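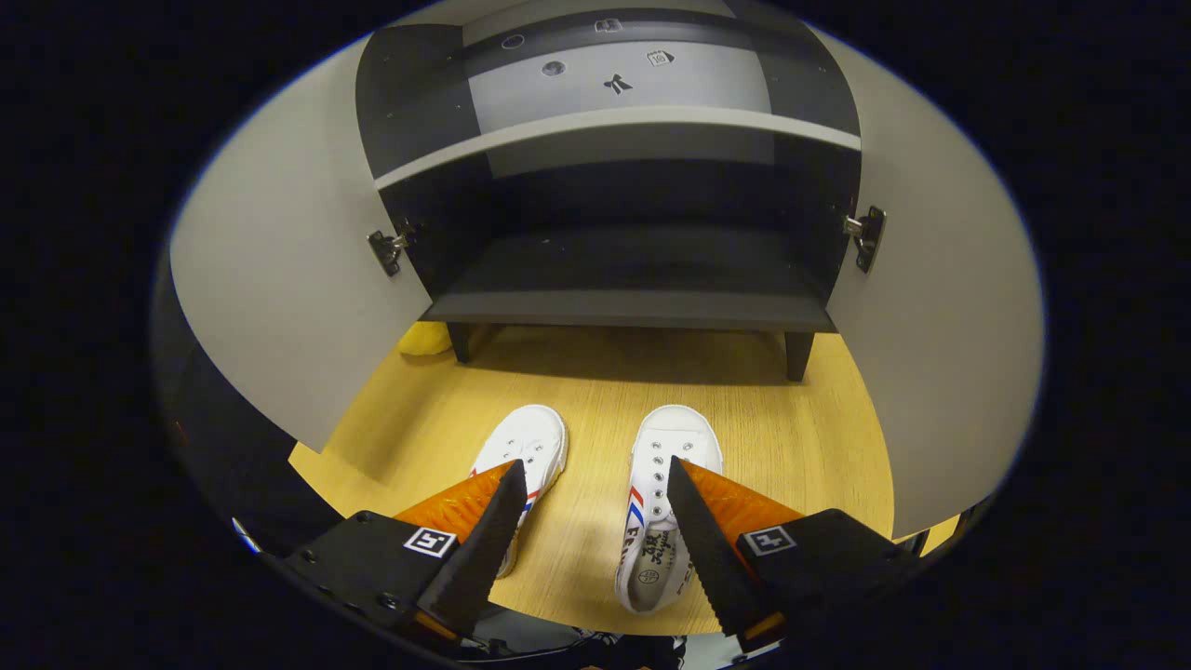
4. Fitting and adjusting the doors

This section applies to the Wiltmont two-door cabinet on legs. Complete section 3 (carcass, legs and back panel) before you start. The Carkum wall-hung version uses a different hinge plate and is covered in its own guide.

You will need a number 2 cross-head screwdriver, a pencil and a soft cloth or blanket. Do not use a power driver on the hinge screws.

4.1 Before you begin

1. Place the cabinet upright on a level surface. Check that all legs are in contact with the surface and that the cabinet does not rock.

2. Remove the shelf if it is already in place.

3. Lay both doors face down on the cloth with the hinge cups toward you. The doors are handed. The left door is marked L on the bottom edge, the right door R.

CAUTION: With both doors fully open, the weight of the cabinet shifts forward. Keep one hand on the top panel until the rear stop or wall strap is fitted (see 3.9).

4.2 Hanging the doors

1. Press each hinge into its cup and tighten the two cup screws by hand. The hinge arm must sit square to the door edge.

2. Hold the left door in the open position and slide the hinge arm over the mounting plate on the cabinet side. Tighten the rear screw until it grips, then stop.

3. Repeat for the right door.

4. Close both doors slowly. If a door touches the cabinet frame, open it again and go to 4.3. Do not force it.

Note: Leave the mounting plate screws slightly loose until the height has been set. Plates that are fully tightened at this stage will not move in their slots.

4.3 Adjustment

Height: Loosen the mounting plate screws, raise or lower the door, and retighten. The top edges of the two doors should line up when closed.

Side to side: Turn the front screw on the hinge arm. Clockwise moves the door away from the hinge side. Work in quarter turns and close the door after each one. The gap between the doors should be around 3 mm along its full length.

Depth: Loosen the rear screw, slide the door in or out, and retighten. A closed door should clear the front edge of the shelf by at least 5 mm.

If the gap is wider at the top than at the bottom, check the cabinet for level before adjusting further - most uneven gaps come from the legs and are corrected there.

4.4 Refitting the shelf

1. Open both doors past the sides of the cabinet so that the shelf does not catch on the hinges.

2. Tilt the shelf, pass it through the opening and lower it onto the supports, rear edge first.

3. Press down on both front corners. The shelf should not lift or slide.

Maximum evenly spread load on the shelf is 9 kg. Store heavier items on the bottom panel.

4.5 Care

Wipe panels with a damp cloth and dry them. Do not oil the hinges. Check the hinge screws after the first month of use and retighten as needed. Replacement hinges are supplied by Skitgate in pairs only.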